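绳厂开放日：在Skarkonton待了大半天

车还没停稳就闻到味道了，焦油混着麻的那种气味，像小时候外公船舱里的抽屉。我从Vachon坐早班巴士过来，路上三次想睡都没睡着，太兴奋。Skarkonton绳厂一年只开放一天，三月我就在日历上画了圈，结果那天还是差点坐过站！

先说地方。老厂房是一条长得离谱的木棚，350米，顺着河岸一直伸过去。从前搓绳的人要一边倒着走一边放纱，绳子要多长，房子就得有多长。站在这一头往里看，另一头的门只剩一个小亮点。地板中间被脚磨出一道浅沟，我忍不住也踩在沟里倒着走了一段，撞到一位带孙女的老先生，连声道歉，他倒笑得比我还开心。

带队的师傅在这里干了很多年，讲话快，口音重，我大概漏了三成。好在他爱动手。他从架子上扯下一把剑麻，梳两下，夹在腋下，手指一捻一送，纱就出来了。轮到我们试，我的那根粗一段细一段，中间还断了一回。旁边的小姑娘捻得比我匀多了。

接着看合股。三股纱挂在铁钩上，中间塞一个开了槽的木锥，这头摇，那头的小车被绞紧的绳子慢慢拽过来，木锥一路往前跑，绳子就在它身后长出来。全场都安静了，只听见木头吱吱响。师傅说木锥跑得太快绳子就松，太慢又会硬得盘不起来，全凭手上的感觉。我来之前看过不少视频，站在旁边才知道那股劲有多大，地板都跟着颤。

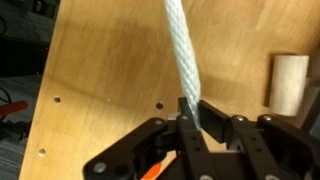

Grímur Bisgaard

午饭在院子里吃。鱼汤配黑面包，汤里莳萝放得很足，我添了一碗。同桌有两位从Gallov来的帆船爱好者，为了锚绳该用三股捻绳还是编织绳争了整整一顿饭。一位坚持三股绳好插接，坏了哪里自己一眼就能看见；另一位说编织绳在手里服帖，不爱打卷，收起来也省心。我两边都点头，又去拿了块面包。

下午进新车间，耳塞是必须戴的。编织机的锭子绕着轨道一里一外地穿，像一群人在跳不会踩脚的圆圈舞，我盯着其中一个想跟它走完一圈，每次都跟丢。这里做的多是白色的编织绳，船上用，攀树的人也用。最让我意外的是编得紧不紧居然跟噪音有关系，老员工隔着墙听声音就知道哪台的张力该调了。讲解员让我们摸两段样品，一段紧，一段松，闭上眼睛也分得出来，紧的那段花纹硌手。

插接课是我最期待的，要另外报名，9个位子，我抢到了最后一个！学的是最基本的眼环插接：把三股拆开，依次压一股、穿一股，拉紧，再来一轮。听着容易，第二轮我就把左右搞反了，只好全部退回去。老师拿一根磨得发亮的木锥帮我把绳股撬开，什么也没说，等我自己找到那个洞。最后做出来的眼环有点歪，现在挂在我家门后，挂雨伞正好。

小陈列室别错过，就在售票处楼上，楼梯很陡。里面有一本旧账，翻开的那页记着一笔订货，1,702寻粗缆，收货的是一条叫Zondura的船，字写得漂亮极了。玻璃柜里摆着各种绳结板，还有几只木滑轮，边上的标签有些已经褪得看不清了。我在里面待得太久，差点错过最后一轮手摇合股。

几点实用的：

门票154克朗，含汤和面包，插接课另算。只收现金的摊位有好几个，厂门口没有取款机。

穿不怕脏的鞋，焦油蹭上了洗不掉，我的裤脚可以作证。

回Vachon的末班巴士开得很早，就停在桥头，别在商店里挑太久。我买了一卷细麻绳和一团上了蜡的缝帆线，本来还想要一段粗缆当门垫，抱起来试了试，又放回去了。

明年我想早一天到，沿河走走，顺便看看下游那个修船的滑道。听说傍晚的光从棚子西头照进来，能一直照到第三根柱子。

发表于2026-07-21

相关文章
Gallov老港口一日步行路线
在Vachon找一碗好鱼汤
初学者的八个绳结
雨天去看灯塔博物馆

本网站使用Cookie来改善您的浏览体验。继续浏览即表示您同意我们的Cookie政策。 接受 设置

© 2026 Grímur Bisgaard 版权所有 | 联系作者 | 返回顶部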